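Borwood Forest open day, 29th October

The regional office opened the Borwood block to the public for the first time in several years, and I went along with a group from our catchment network. We met at the Khokhar Road gate, signed in at a trestle table and were given hard hats and orange vests. The day was run by Inonico, the contractor that holds the harvest and haulage licence, together with staff from the district compliance unit.

The first stop was the lower haul road. It was rebuilt after the January storms, when a section slumped into the creek and closed the only sealed route into Rostton. The new surface is crushed rock over a compacted base, with cross drains running into settling ponds. Two of the ponds were close to full of silt. Our guide said they were due to be dug out before winter and that the silt would be spread on an old landing further up.

From there we walked uphill to the edge of last season's coupe. Trees to be kept were marked with a band of blue paint, and the creek buffer was taped at 30 metres on both sides. I paced out part of the eastern side and it matched. A few stumps sat inside the tape near the top bend. The compliance officer said they were from an older cut, and they did look weathered, with moss over most of the face. Someone from the Rostton side asked for the old coupe map and was told it could be sent out on request.

Illegal felling took up most of the talk before lunch. The unit has recorded 4 separate sites on the northern boundary, all within reach of the power line track. The stumps we were shown were mostly stringybark, cut low and covered with brush. Gates have been replaced and the penalty signs are new, but the track can still be reached from private land. Offenders who are caught can be fined and have their vehicles and saws seized. Several people asked how often patrols go through and didn't get a clear answer.

Lunch was a sausage sizzle at the depot. The toilets were clean and there was plenty of shade, though parking was tight once the second bus pulled in.

The afternoon was spent at the nursery, where 700 seedlings were set out in trays for the autumn planting along the slump. They are grown from seed collected in the block. Staff said wallabies took a large share of the last planting, so this lot will go in with mesh guards. The work should take 2 weeks if the weather holds.

We were back at the gate by mid-afternoon. I've asked Inonico for the drainage plan and the buffer survey, and will pass both on to members when they arrive. Anyone wanting to join the next visit should bring proper boots, as the upper track is steep and greasy in places.

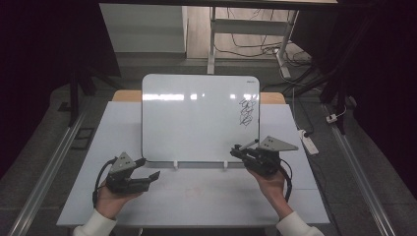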